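Pellemness Home Help > Furniture > Storage

What would you keep in a slatted wooden cabinet with a drawer?

Posted by groltusis_attic
463 views

I am slightly in love with a piece of furniture and need some sensible people to rein me in! We moved into a smaller flat in May and the one big thing I let myself have for the living room is a tall cabinet in a honey-coloured wood. It has an open shelf at the top with slats down the sides, a drawer across the middle with a little round black knob, and a cupboard at the bottom with two doors and a shelf inside. It makes me happy every time I walk past with a cup of tea.

The trouble is that I keep moving things in and out of it. So far the top has three books, a blue cloth folded up flat and one or two small bits, and I rather like how the blue looks against the wood. The bottom I've emptied out completely so I can start again.
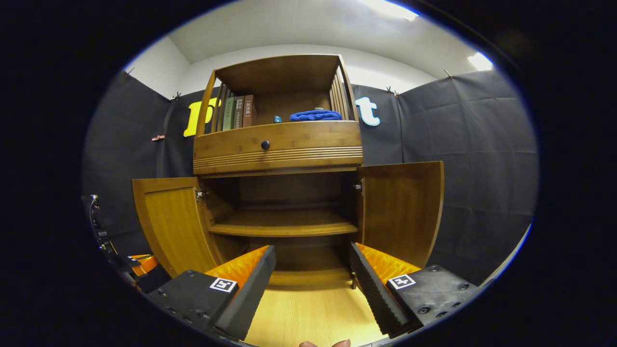

My first idea was to put all the table linen down there, but the lower part is quite dark once you get past the front and I worry I'd forget what I own. My second idea was board games, of which we have far too many, in boxes of every size going. The drawer I was going to give over to candles, matches, batteries and the tape measure that is never where I left it.

Also, how do you dust between slats without going mad? And is it all right to stand books right up against them, or will they mark the covers?

Any thoughts very welcome, I've got the whole evening free and a pile of stuff on the rug waiting for a home.

2 answers

sowa_and_sons_mum
Helpful: 534 points on this board

Oh, what a lovely thing to have to sort out! I have something similar in my hall and I've rearranged it more often than I've cleaned the windows.

I'd go for the games. Measure the height from the floor of the cupboard to the inside shelf, then the height above it, and write both down before you carry a single box over. Big flat boxes go at the bottom, lying down, with the heaviest underneath. Card games and small boxes go on the shelf in a shallow basket you can pull right out - that sorts the dark corner problem, as you bring the whole lot into the light and have a rummage. If you still want linen in there, roll the napkins and stand them on end in a second basket. You see every colour at once and it's such a cheerful sight.

Keep the top nearly as it is. Books at one end, the cloth at the other, and leave a good bit of air between them. You'll be tempted to fill it. Try it for a week first!

For the drawer, old shoebox lids cut down make brilliant dividers. I'd keep the matches somewhere else though, up high, if you have little ones visiting.

Slats: a clean dry paintbrush, the two inch sort you'd use for a door frame. Start at the top, go down each one, then wipe the shelf last. It takes me less time than the kettle. I got a fancy duster from Jurklow once and went back to the paintbrush within the month.

Books against slats are fine in my experience. I pull mine forward a finger's width so the covers don't rub when I take one out, and that's as scientific as I get.

pegs_and_pans

games at the bottom yes. we had ours in a cupboard with doors like that and the only thing I'd say is check both doors open all the way once the sofa is back in place, ours hit the arm and we had to shift everything again on a hot day with the cupboard already full

put felt pads under it too if it's a hard floor

groltusis_attic replied

Thank you both, this is brilliant! Paintbrush found under the sink, so that's tonight's job. The sofa is a very good point and I hadn't thought of it at all - I'm off to measure the gap now. Felt pads are on the list with the baskets. Will the basket scrape the inside shelf if it's wicker, or should I line it with something?

sowa_and_sons_mum replied

A bit of leftover wallpaper under it, pretty side up. Mine has lemons on!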